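I had 40 minutes with the lead planner developer at Skorkudholm, and we spent most of it on bags. Snack bags, gift bags, anything that folds when you touch it. The team's planning software, Vovilden, was written for boxes, and she was pretty cheerful about how badly that went.

"We had this lovely collision checker and it treated every contact as a crash," she told me. "So the arm would get near a pouch, decide it was doomed, and back off. All day long!"

The rewrite landed in October. Contact now has a cost instead of a hard stop, so the planner can push into a pile if pushing gets it somewhere useful. I asked how it knows when to quit. 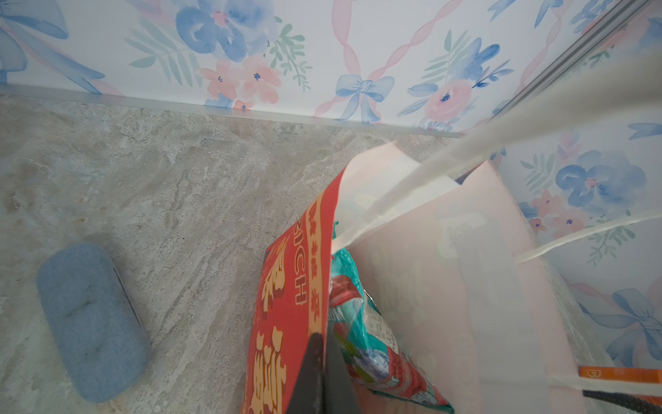 "There are 2 limits," she said. "One on force, one on how far the thing has moved from where perception last saw it. If either trips, we throw out the plan and look again." A fresh plan takes 180 milliseconds on a good run – I got the feeling there are plenty of the other kind.

Shiny packaging is still her least favorite topic. Glare punches holes in the depth data, and the old code filled them with whatever was behind. Now the holes stay marked as unknown, and the planner goes slower near them (I like that a lot, it's what I do in a dark kitchen).

What's next? Handles, she said. Rope ones, mostly. "The mesh comes out as noise. I've got 17 open tickets and I think they're all the same bug."

Related
Cundora's new log viewer, one month in
Why we stopped tuning gains by hand
Yusof: a small scheduler for big arms

We use cookies to remember your settings. Accept | Manage

Contact | © 2019 | Back to top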